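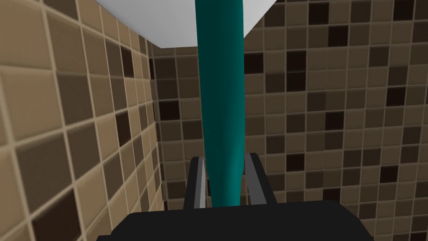

Section 8. Recording a Series and Watching Episodes on the Zekia TV Box

Before you begin, the box must be connected to the internet and signed in to a Buvstead account. Allow 2 minutes for the program guide to load after the box is first turned on.

8.1 Recording a full series

1. Press GUIDE on the remote control.
2. Highlight any episode of the show and press OK.
3. Select Record Series.
4. Choose New Episodes Only or New and Repeats. Comedies shown daily in reruns can fill the disk quickly under the second setting.
5. Press OK to confirm. A red dot appears beside each scheduled episode.

Note: The box stores up to 40 series rules. Delete an old rule before adding another once this limit is reached.

8.2 Watching in episode order

1. Press LIBRARY and select the show.
2. Press the yellow button until Sort: Season is displayed.
3. Select an episode and press PLAY.

Note: Some channels do not supply season numbers. Such episodes are listed by air date at the end of the folder.

Caution: Do not unplug the box while a recording is in progress. The recording may be lost, and other files on the disk may be damaged.

Caution: When the library holds over 1000 recordings, the oldest unprotected items are erased automatically. To protect an episode, highlight it and press KEEP.

For parental controls, see Section 9.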